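Student Projects | Food & Community

By Debora Caruso
July 9, 2023

We use cookies to remember your preferences. Accept | Manage settings

What Happens to Yesterday's Bread? A Term Project on Bakery Leftovers

I should start by saying that I grew up over a bakery, so I was never going to be neutral about this. My aunt's shop smelled of warm crust from four in the morning on, and the one thing she could not stand was throwing out a loaf. When our class was asked to pick a local food question for the spring project, I had mine before the teacher had finished writing on the board.

My partner was Elisa Gatti, who is far more organized than I am and who kept the notebook. Our question was simple enough: when a neighborhood bakery closes for the day, where does the unsold bread go? We asked three shops, Fiore, Mamon and Rinero, and all three let us come in at closing time, which was generous of them (people who have been on their feet since before sunrise do not always want two students asking about rolls).

Fiore is the smallest. Concetta Greco runs it with her sister, and she told us right away that she bakes short on purpose. "I would sooner run out at five than look at a full shelf at seven," she said. What is left gets sliced and dried overnight in the cooling oven, and by the next afternoon it is breadcrumbs, sold by the bag next to the register. We bought one, and Elisa's father made meatballs with it — very good ones, although I know that does not count as data.

Mamon is a different sort of place, with a long counter and plenty of office customers at lunch. They had 30 loaves left on the first evening we visited, and the manager said this was a bad day caused by rain. Most of it is sold the next morning at half price, from a basket near the door.

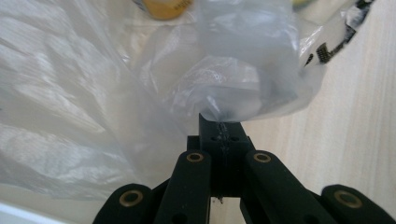
Rinero gives nearly everything away. A community kitchen two streets over sends someone in the evening, and the bread is served with soup the following day. Vittoria Rinaldi, who cooks there, let us help for an afternoon and taught us to bring back a stale loaf by running it quickly under the tap and putting it in a hot oven for 10 minutes. I had my doubts about this, I will admit, and then I ate most of the loaf.

We also handed out a short survey to customers, and 70 people filled it in. More than half said they would buy day-old bread if it were clearly marked. Quite a few wrote little notes in the margins about bread pudding, French toast and soups their grandmothers made, and those notes were my favorite part of the whole term. Elisa typed up every one of them.

There are weak spots in our work. Three shops is a small number, and we only went in spring, when people eat differently than they do in winter. We also forgot to ask about pastries until the last visit, and the answers we got then were too vague to use.

Our teacher, Raymonde Bélanger, has suggested that we go back in September and weigh the leftovers properly over several weeks. Elisa has already drawn up the chart. I have promised to bring the scale from my aunt's kitchen, provided she can spare it.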